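Encyclopedia > Household > Storage > Desktop drawer cabinet

Desktop drawer cabinet

A desktop drawer cabinet (also called a tabletop chest, a mini drawer unit or, in my family, "the little drawers") is a small piece of furniture that stands on top of a table or desk and holds whatever would otherwise lie around on it. I keep the storage pages of this encyclopedia, and I'll admit this is the entry I've rewritten most often, so bear with me if I wander a bit.

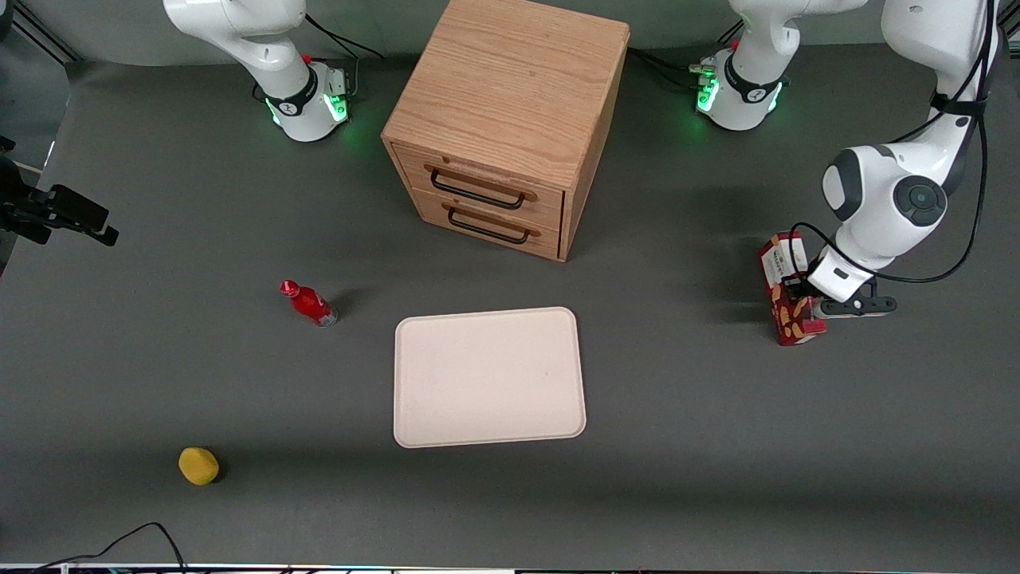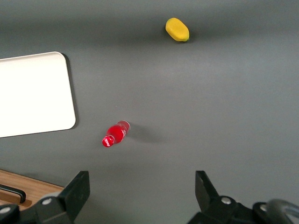 Form and size

Two drawers stacked one above the other is the form I see most, though three and four are common too. The body is usually close to a cube, which makes it steady even with the top drawer pulled most of the way out. Mine is 33 centimeters wide and has lived on the same table for 14 years. Anything much bigger starts to eat the table, and then you might as well buy a proper chest and put it on the floor!

Pale woods are popular, oak above all, with the grain running up and down or from side to side depending on how the maker cut the panels. Darker finishes exist but they show dust (ask me how I know).

Handles

People argue about handles more than you'd think. Bar handles, the long kind you can hook four fingers through, are easy to grab with full hands and leave room to pull from either end. Knobs look older and cost less. The Wikström style, as collectors call it, has no handle at all, only a cut-out in the drawer front, and I find it lovely to look at and annoying to use with cold fingers.

Black metal on light wood became the usual pairing in the shops I visit, and I like it a lot - you can find the drawer without really looking.

What goes inside

Anything small, really. A drawer cabinet in a kitchen corner ends up with string, batteries, tea lights and the good scissors. In a playroom it gets the pretend food, the plastic lemons and so on, plus whatever came out of somebody's pocket. Bottles are trickier. A little one can lie on its side in a shallow drawer, but check that the cap is screwed on tight first, and don't store it next to paper.

Maj-Britt Lunde, whose booklet "Lernanau Drawers" runs to 99 pages and is well worth hunting down, sorts by how often a thing is used: daily things on top, everything else below. I've tried sorting by size, by color and by room, and I keep coming back to her way.

Use with trays

A shallow tray beside the cabinet is the old trick for tidying. Loose things go onto the tray first and then from the tray into a drawer, so you only open each drawer once. White trays are handy for this because small dark bits show up against them. Rounded corners are easier to wipe out, too.

Makers

Landex sold a plain two-drawer model for years, and Pilus still makes one with a notched drawer edge. Readers have sent me notes on plenty of others, and I'm slowly adding them to the list page.

Care

Dust the top, wipe the handles, and rub a bit of candle wax along the runners every August or so. If a drawer sticks, empty it before you pull harder!

287 shares · 14 comments

We use cookies to remember your reading settings. Accept | Manage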